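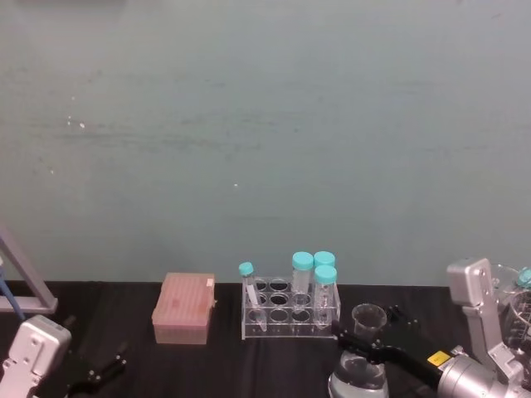
Home | Procedures | Automation | Safety | Contact

Recovering from a Mis-seated Tube Fault

This procedure applies to the two-arm benches at the Nundthorpe laboratory. It sets out the steps to follow when a conical tube is found leaning in its rack during a run. A leaning tube can be struck by an arm on its next pass, and Fault 86 does not always appear on the console.

Before you start

Wear safety glasses and gloves. Tell the bench supervisor, Sulastri Entili, that the run is being held.

Step 1. Press Hold on the console. Do not use the emergency stop unless a person is at risk - it releases grip force on both arms.

Step 2. Check both grippers for glassware. If one is holding a flask, support the flask from underneath before doing anything else. 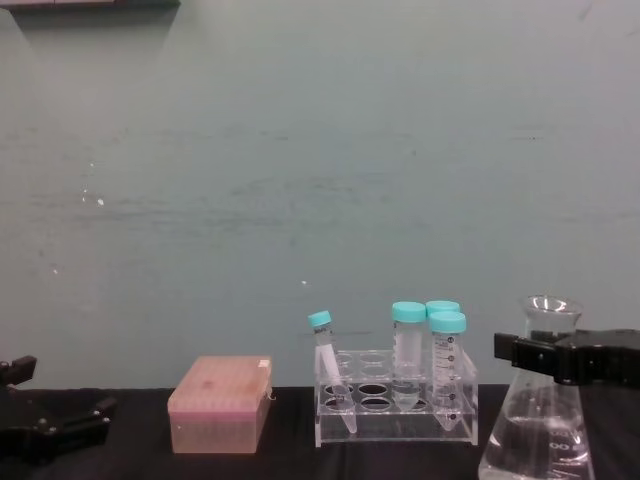 Leaning tube at the left of the rack, with the right gripper at the neck of a flask.

Step 3. With a second person supporting the flask, select Open on that gripper only. Move the flask to the side bench.

Step 4. Select Park for each arm in turn and keep hands clear until the console shows Parked.

Step 5. Lift the leaning tube by its cap, check the body for cracks and return it upright to its assigned hole. Discard it if it is damaged.

Step 6. Run the rack check at 3 per cent speed. If the fault returns, lock out the bench and contact Daichi Kamata on extension 1190.

Record every occurrence in the fault log, including those cleared at the first attempt.

Share | 11 shares | 3 comments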